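From: Teguh Liem
To: Parnmont workshop list
Date: 2023-05-13
Subject: Re: [parnmont] Gripper camera, finger shadow and gain

On the Flalen arm thread, Brakgate wrote:

> Before you change the fingers again, can you send one picture from the
> wrist camera with the gripper open over the bare surface? I would like to
> know how much of the bottom of the picture you lose to the fingers, and if
> the shadow is always in the same place. Also please say which screws you
> used in the linkage. On mine they came loose after 55 cycles and I had to
> start over with thread lock.

Thank you for the quick reply, and sorry that mine is slow. I was away from the workshop bench for 10 days.

I have put your points in order and I answer them one by one.

1. Screws. I used M3 of 8 mm length, the ones with the round head, and a small drop of thread lock on each. I have not yet done as many cycles as you, so I can not say if they stay. In March I had the first version of the linkage without thread lock and there was play in the left finger already on the first evening.

2. View of the wrist camera. Fingers open, nothing between them, and the surface under it bare.

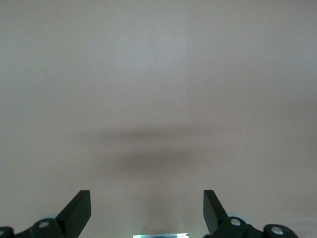
3. Shadow. You can see it is a wide and soft one, a little under the center, and the lower part is darker than the upper part. It sits just over the gap between the fingers, so exactly where I want to look for the part. My detection program (the small one from the Mangundap project, I only changed the threshold) can take a dark patch like this for an object. I would like to subtract a background picture, but this is good only if the shadow does not move when the arm goes up and down. One picture can not tell us this. I will save a series at different heights and compare them.

4. Bright strip. At the bottom edge, between the fingers, there is a strip of whitish green light, and the surface over it is also a bit brighter. For the moment I cut the lowest rows away in software before I compute the exposure. If somebody has a better method, please write it.

5. Fingers. I keep the dark ones for now. Against the beige surface the edges are very easy to find, and the square tips give me a good reference for the calibration. The screw heads are brighter than the rest of the linkage, so I mask them too.

My question to the list: does anyone lock the gain of the camera by hand, or do you leave it on automatic? With automatic I am afraid that the strip will pull the whole picture darker. The drawings of the bracket I can send to those who ask, they are in millimeters and need a little cleaning first.

Best regards,
Teguh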